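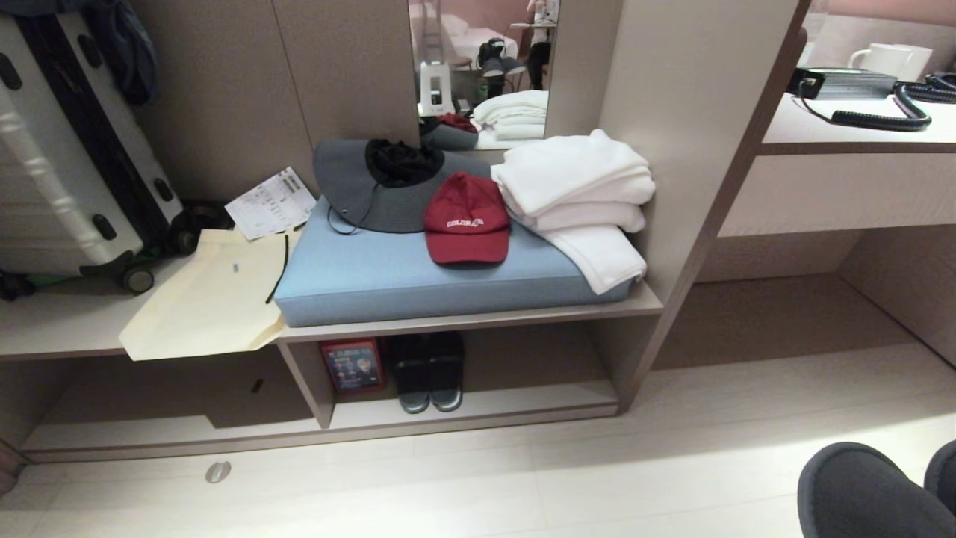 Why did the arm stop with the towels spilling off the cushion?
The wrist force limit tripped. The chin cord on the hat had snagged under the fingers, the controller read the pull as a collision, and it did what we told it to do, which was freeze.

Reading time: 2 min
Print | E-mail this entry

Bench notebook, hotel tidy-up task, January
Wednesday, late afternoon

Third entry on the Hallitine arm and the second one where I have to use the word "snagged." Task was the usual: clear the seat cushion, hats first, towels last, everything to the desk. The planner (Uletti, current branch) picked towels first. I have stopped asking it why.

Grasp on the top towel looked fine in the log. Closing force normal, lift normal, then a sideways load that climbed for 2 seconds and went over the limit. Arm held position, brakes on, alarm going. The limit is 19 newtons at the wrist. I had argued for a higher one last month and am now pretending I didn't.

Hit the e-stop anyway, cut arm power, freed the cord by hand. Hat undamaged. Pride so-so.

What went wrong, as far as I can tell:

The cord is thin and black and the depth map doesn't see it at all. In the point cloud the hat ends at the brim. So the planner thought it had clear air and swept straight through the string. The red cap next to it has no such trouble, being a solid lump, and the arm has picked it up all week without complaint.

Second problem, and this one is mine. The mirror behind the bench puts a second pile of towels in the cloud, further back, where there is only wall. I masked the mirror on Monday's map and then loaded the old map. The planner gave the ghost towels a nice high score and chose an approach angle that suited both piles. That angle is what took the fingers over by the hat.

Also the mirror has people in it. The person detector slows the arm when it finds somebody, and it had found one in the reflection, so we were at 300 mm/s when the cord caught. Full speed is 700. The bug we meant to fix first is the one that kept the hat in one piece – leaving it alone until I understand it better.

Done so far:
- Mirror mask reloaded, checksum written on the whiteboard
- Force limit stays put
- Any item tagged "hat" gets a wider keep-out on the cushion side
- Power off before hands go in. I did it, but the checklist didn't say to, and now it does

Not done: the phone cord on the desk. It's coiled, it loops toward the edge, and it's exactly where the arm wants to put things down. Fulunton swear their new filter keeps thin cables. They said that about the last one. Trial copy is on the Carrasco machine, will run it over the saved clouds tomorrow before anything moves.

Restarted at quarter past five with towels only, hat on my own head. Two clean picks, then a timeout in the gripper driver. Old friend. Went home.

Related entries
Gripper driver timeout, again
Masking mirrors and other shiny things
Uletti planner: pick order notes
Suitcase strap, first snag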